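Working Rules for Recording Cloth Folding by Hand
Project report, Practical Automation course
Sadia Afridi and Yasir Tarar
9 May 2025

1. Purpose

Our project group set out to write a short set of rules for people who record household tasks with hand-held grippers. The recordings are later used to train a robot arm, so whatever habits the person has will end up in the training material. We found plenty of advice on building the tools and very little on how to behave while using them. The course lab at Flestholm had a one-page sheet, which we used as a starting point. It covered power, cables and passwords. It did not say how a recording should begin or when it should be thrown out.

We picked cloth because it was the task with the most rejected recordings in the first half of the course. Of the 40 recordings we reviewed, 13 were rejected by at least one of us.

2. Starting position

Rule 1 says that each recording starts with the fingers open and clear of the cloth. The operator holds still until the recording is running and only then moves in. Rule 2 says that the cloth is dropped onto the table by hand and left as it lands. Smoothing it first makes the task easier than it will be for the robot.

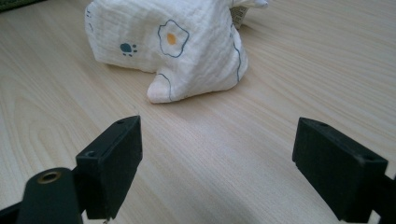
Yasir Tarar disagreed with Rule 2 when the first draft went around. He wrote that a dropped cloth gives no two starts alike, so two operators can never be compared fairly, and he wanted a fixed set of starting shapes instead. We kept the rule for training recordings and added fixed shapes for test recordings only. Both of us can live with that.

3. Table layout

Rule 3 deals with what may be on the table. Only the items named in the task sheet are allowed, and they stay on the side where the sheet puts them for the whole batch. If something has to be moved, the batch ends and a new one is opened with a new number. The older sheet let people shift things between recordings, and we could not tell afterwards which layout had been used.

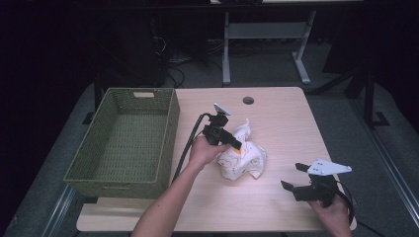
Cables took up more of our discussion than we had planned. The Flestholm sheet only said to keep them tidy, and each operator read that differently. Our Rule 4 asks for each cable to leave the table by the shortest way that does not cross the work area. With a gripper in each hand this has to be checked twice. The left cable can run across the tabletop beside the forearm while the right one goes down past the table's right edge, and both are acceptable as long as neither lies under the cloth. A cable that touches the cloth during a fold means the recording is marked and reviewed.

4. Hands and approach

Rule 5 is about how the two grippers come together. They should approach from opposite sides and should not pass over each other. Crossing is natural for a person, who can feel where the other hand is. The arms in our lab can't do that safely, and Dramani, the planning program we use, stops when their paths overlap.

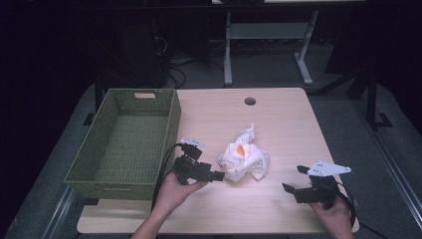
We wrote the approach rule after watching how people work when they are tired. They tend to do most of the task with the stronger hand and let the other one drift. The rule therefore asks for both sets of jaws to point in toward the cloth, left from the left and right from the right, before either one closes. It also asks operators to pick a raised part when there is one, such as a corner that sticks up from the heap, because a flat edge is hard to grip without pressing on the table. An operator who misses may try again within the same recording. After a third miss the recording is stopped.

5. Limits

The rules have been tried by 5 operators, all of them students in the same course. We did not test them with thick fabric. The review was done by the two of us, and we knew who had made each recording. A second group will repeat the review in June with the names removed.

Related reports
Label Names and Batch Numbers: A Proposal
Stop Buttons in the Flestholm Lab
Purnska Arm Safety Check, Student Version
Storing 800 Recordings Without Losing Any

Contact the course office | Copyright Flornuvberg Technical College | Back to top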